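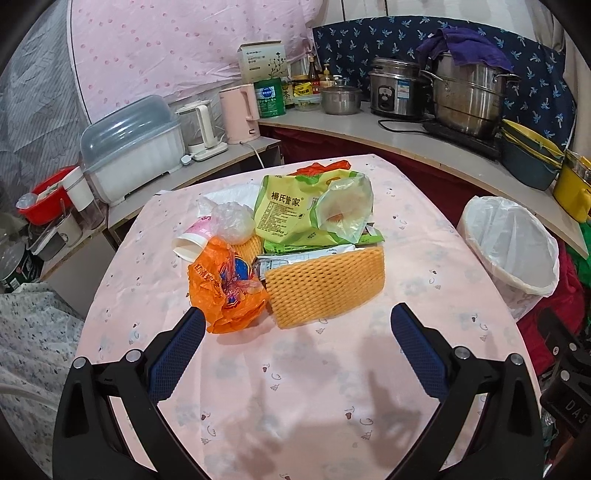

Introdução à Fiscalização da Vida Selvagem
Apontamentos da aula 5: da denúncia à sala de audiências

Na última aula ficámos a meio do caso Grudau, por isso retomo daí. Quem faltou peça os apontamentos à Yến Ninh, que escreve tudo (até as minhas piadas, infelizmente).

Recapitulando: um comerciante de Mestgate oferecia escamas de pangolim a conhecidos, sempre por telefone, e um informador avisou a equipa. A pergunta com que saíram da sala era: o que fazemos no dia seguinte? Metade da turma respondeu "prender o homem". Calma! Com uma chamada relatada por terceiros não há flagrante nem perícia, e o advogado de defesa agradece.

1. A fase de investigação

Eu costumo dividir o trabalho em duas partes, a verificação e a preparação da operação. Na verificação queremos saber se o produto existe, se a espécie é protegida pela lei do país e se a pessoa tem mesmo acesso à mercadoria ou é só intermediária. No caso Grudau a verificação demorou 21 dias, e a Ekaette Amadi, que coordenava a equipa no terreno, recusou avançar duas vezes. Na altura achei exagero. Hoje dou-lhe toda a razão: o primeiro suspeito nunca tinha visto uma escama na vida e andava a revender promessas.

Atenção à figura do informador, que sai sempre no exame. O informador fornece informação, não conduz a operação e não compra nada por conta própria. Se incentivar alguém a cometer um crime que essa pessoa não ia cometer, temos provocação, e em muitas ordens jurídicas a prova cai inteira. Leiam com cuidado o capítulo do Hưng Ngô sobre este ponto, é denso mas vale a pena.

2. A operação

Quem detém é a autoridade competente: polícia, guardas florestais, alfândega, conforme o país. A organização não governamental apoia com informação, logística e assessoria jurídica. Parece um detalhe de organigrama e depois vê-se em tribunal a confusão que dá quando o auto é assinado por quem não devia!

O auto de apreensão deve indicar o local, a hora, quem esteve presente, o que foi apreendido e em que estado, o peso ou a quantidade, e o número do selo de cada volume. Em Mestgate apreenderam-se 60 quilos de escamas em 5 sacos, mas o auto falava apenas em "vários sacos". A Cúc Mạc, assessora jurídica do processo, passou uma tarde inteira com os agentes a reconstituir a cadeia de custódia, e mesmo assim a defesa pegou por aí.

3. Cadeia de custódia

Cada vez que a prova muda de mãos, regista-se quem entrega, quem recebe e quando. Se o selo for aberto para a perícia, faz-se novo selo e novo registo. O modelo de ficha que usamos nas aulas práticas é o do projeto Aveck, está na pasta partilhada. A versão antiga não tinha campo para a hora, deitem-na fora.

4. O processo

No caso Grudau o arguido foi condenado a dois anos, com recurso. O tribunal podia ter aplicado até 5. Porque ficou abaixo? Quero ouvir as vossas opiniões, mas deixo já uma pista: comparem com o processo Khổng, em que o Ministério Público juntou um parecer sobre o valor ecológico da espécie e o juiz citou-o na sentença. A Diễm Kiele ainda não, a Diễm Kiều vai apresentar esse parecer na próxima aula (desculpa o nome trocado no programa, Diễm, já corrigi).

Para a próxima aula

Ler o acórdão do processo Khổng, sobretudo a parte da medida da pena. Preencher uma ficha de custódia para o exercício dos dentes de hipopótamo, uma por grupo. Quem ainda não tem grupo fale comigo no intervalo.

O trabalho escrito continua marcado para dezembro, duas páginas no máximo, e as notas de rodapé contam!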